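Okay, slide six, money. Water first, I talk faster in this bit.

So when Tormod Kvam asked me in March what the gripper work would cost, I said 2000 dollars and felt pretty good about it. Wrong! That was hardware only. I forgot shipping, I forgot spares, and I completely forgot that fingertips are a consumable (pause, let the people who've bought fingertips groan).

Show the two quotes. Kellance wanted 800 per handheld unit, Lunde wanted 430 but with cables and mounts extra. Do the sum out loud with them. Lunde plus extras gets you so close to Kellance that I'd go by who answers the phone. We went with Kellance. Emiliano Aranda still disagrees and he's in the second row, so be nice.

Then the part I really care about, which is the stuff line. Cloth, packets, tubs, things to pick up. I had zero in the budget for it. Zero! Put in 400 and you'll spend it.

Next two slides, cloth and knit fabric, leave them up while I talk.
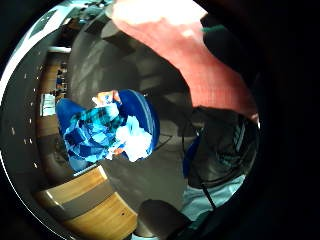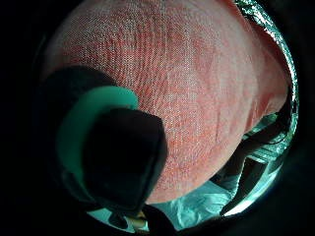 Then storage. Every hour of recording has to live somewhere, and I'd priced one drive. Buy two, keep one in another building. Malterel does a monthly plan, fine if your finance office likes monthly things, ours hates them.

Ask who here has to spend by year end. Hands up. Tell them to order spares first, lead times are awful right now.

Skip the Kedon slide if I'm past the half hour. Questions.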